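Against the lifetime guarantee
Oluf Kragh
2020-03-09

My father bought a Werker bread knife in his twenties and it came with no promises at all. It is still in my kitchen drawer. I mention it because last August I paid 297 pounds for a set of Balenia pans on the strength of two words printed on the lid of the box, and I have spent a fair part of the winter finding out what those words mean.

They mean the lifetime of the product. I had taken it to be mine. The lifetime of the product, according to the leaflet, is the period during which it can reasonably be expected to perform, and the firm decides what is reasonable. When the coating on the small pan began to lift I was told that it had reached the end of its life, and that the guarantee had therefore ended with it.

I don't say this was dishonest. The leaflet was in the box and I could have read it. But I doubt that many people do, and I doubt even more that the firm would like them to. A guarantee like this is paid for at the till, in the price, by everyone, and collected by the few who keep the receipt, register within 28 days and are willing to post a frying pan at their own cost.

The usual defence is that a long guarantee shows faith in the goods. I used to believe it. Then I asked Doležal, a small maker whose kettle I have had for 15 years, why they only offer two. The reply was short and a bit grumpy. Two years, they said, was how long it took for a fault of theirs to show up, and anything later was wear. They sell the spare parts, though, and the list goes back further than my kettle does.

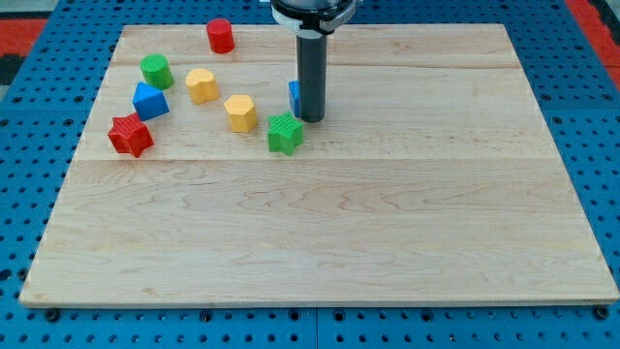

Toy blocks on a wooden board.

Children's things are the worst for it. Hemeo will guarantee a toy for life, when any parent knows that a toy is loved for a summer and then lives under the sofa. The promise costs next to nothing to make. I have never met anyone who claimed on one, and I'd be curious to see the figures if the firm cared to publish them.

What would I have instead? A plain number of years, on the front, in the same size of print as the price. A list of parts and what they cost. And a repair desk that answers inside 90 days - I am not asking for the moon. I suspect most shops would say their customers prefer the word 'lifetime', and they may be right, as I preferred it myself when I was standing there with the box under my arm.

The small pan now holds clothes pegs. The other pans are fine so far, and I have kept the leaflet.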